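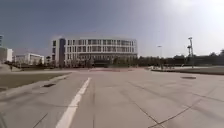 The white lane line on the concrete road, looking toward the curved building.

Projects > Outdoor Robots > Baumgart Cart > FAQ

Filed under: Shop Builds, Wheels and Motors

October - posted by the Baumgart Cart group, Covmont Workshop

Baumgart Cart: common questions

What is the Baumgart Cart?
A low, four-wheeled cart that follows a painted line outdoors. We are building it on the back bench at Covmont, mostly from salvaged parts. The name comes from the label on the crate the wheels arrived in.

What is it supposed to carry?
Sandbags for now. The deck is rated for 40 pounds by our own bench test, and we stop there. Later we want it to haul tool totes between the workshop and the storage shed.

How does it find the line?
It looks for a bright strip against a darker surface and steers to keep that strip at a set offset. White paint on light grey concrete is harder than it sounds. The contrast is low to begin with, and sun glare from one side makes it worse. If you only ever test on black asphalt you will get settings that fail on a road like the one at the top of this page.

What about joints and tire marks?
The thin dark joints between slabs are easy to throw out, as the code ignores anything darker than the pavement. Dark streaks are more trouble. They shift the average brightness of the road, and the threshold moves with it. We now work out the threshold from a strip right beside the line and leave the rest of the pavement out of it.

What happens when the paint is worn or the line ends?
The cart holds its last heading for 2 seconds. If it hasn't found the line again by then, it cuts the motors and beeps. Do not lengthen this setting. An early version had no timeout at all and we chased it across the Tadisdale lot.

Will it avoid curbs and drain grates?
Curbs, yes, with the bump bar and the side distance sensors. Grates and manhole covers, no. It drives over them if they are in its path. The wheels are wide enough for the slots we have come across so far, but check your own route on foot first.

How fast does it go?
Walking pace. The motors can do more, the steering can't.

How long does the battery last?
Around 18 minutes with a full deck on level ground. Grass kills it quickly, so keep it on pavement.

Which motor driver are you using?
The Bokmont dual board from the parts drawer. It gets warm under load, so leave the cover vents open. Any driver with separate left and right channels should do, but you will have to redo the pin table in the config file.

Can I run it by myself?
No. Outdoor runs need 2 people, one walking beside the cart with the stop button and one watching ahead for cars and foot traffic. This goes for short runs too.

Can I use it in the rain?
No. The electronics box is a food container with a gasket - fine for dust and damp leaves, not for rain.

Where are the drawings?
In the Baumgart folder on the shop computer. The deck drawing is current. The steering drawing still shows the old linkage, so measure the cart before you cut anything.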